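Subject: Re: [culura-staff] Who is running engine overhaul after Hsin-yi?
From: Shoaib Baloch
Date: 12 January 2025

Morning all, quick one before I lose signal. 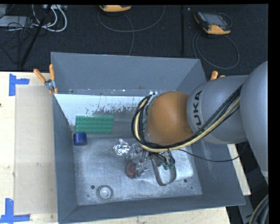
Katsuhiko takes over the overhaul shop at Priltlow, signed off by the board in December. Eyerusalem keeps line maintenance and gets the turboprop contracts as well – so yes, 2 jobs for now. Announcement goes out once Chin-lung has approved the wording. Please dont forward before then.

Eyerusalem Adugna wrote:
> Has anyone got the final version of the bios? The one I was sent
> still has Hsin-yi Cheng as head of overhaul and says the shop has
> 70 staff. Also not sure who I report to from Monday.
> Eyerusalem

Old bio, bin it. 70 was before the Zornunov people moved across. Don't put a headcount in at all, Chin-lung Wan hates them.

You report to Katsuhiko Yoshida, same as the stores lot. He spent 9 years at Hsu on propeller gearboxes, before that test cells. Put the gearboxes first in his bio, the airlines ask about that.

Hsin-yi stays on as adviser till the spring, mostly for the lease engines. Same phone, diffrent desk.

Corrections to me by tonight pls – boarding now.

Shoaib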